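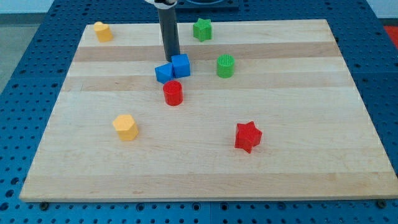 *Hardwood strip board with small colored blocks on it.*

# Oiling a strip-built hardwood board

Applies to boards glued up from solid strips. Do not use this method on veneer, painted wood, or anything with a film finish such as lacquer. If you are unsure what is on the board, put a drop of water on it. A drop that still beads after a few minutes means there is a finish or enough oil, and the board does not need treatment yet.

## Materials

- Food-grade mineral oil
- Sandpaper, 150 and 220 grit
- Flat sanding block
- Lint-free cloths
- Damp sponge
- Beeswax paste (optional)

The Grodbridge workshop uses Dizon oil and Drurkberg paste. Any food-grade equivalent works. Olive and other cooking oils go rancid and should be kept off the wood.

## Preparation

1. Wash both faces with warm water and a little dish soap. Do not soak.
2. Stand the board on its long edge and let it dry overnight.
3. Check the glue lines. A line that catches a fingernail is open and must be reglued first. Oil in an open joint will stop the glue from bonding.
4. Sand with 150 grit, always along the strips. Strips differ in hardness, so hand sanding without a block leaves shallow dips.
5. Wipe with the damp sponge to raise the grain. Let it dry for 2 hours.
6. Sand lightly with 220 grit and remove all dust.

Color differences between strips are normal and will look stronger once oiled. Do not try to sand them out.

## Oiling

1. Warm the oil by standing the bottle in hot tap water. Never heat it on a stove.
2. Pour a small pool in the center and spread it along the grain.
3. Coat the ends last and use more there. End grain takes up oil much faster than the faces.
4. Turn the board and coat the second face. Treating one face only can cause cupping.
5. Leave for 9 hours on spacers, then wipe off what remains.
6. Repeat until the surface no longer has dull patches. New maple usually needs three coats.

If using paste, rub it in thinly after the last coat, wait 19 minutes, and buff with a dry cloth.

## Faults

**Sticky surface.** Too much paste. Rub hard with a cloth dampened with mineral oil, then wipe dry.

**Fuzzy texture.** Grain was not raised before the final sanding. Repeat preparation steps 5 and 6 after the oil has soaked in.

**Slight cupping.** Lay the board hollow side down on a flat surface and check it the next day.

Last revised August 10, 2021.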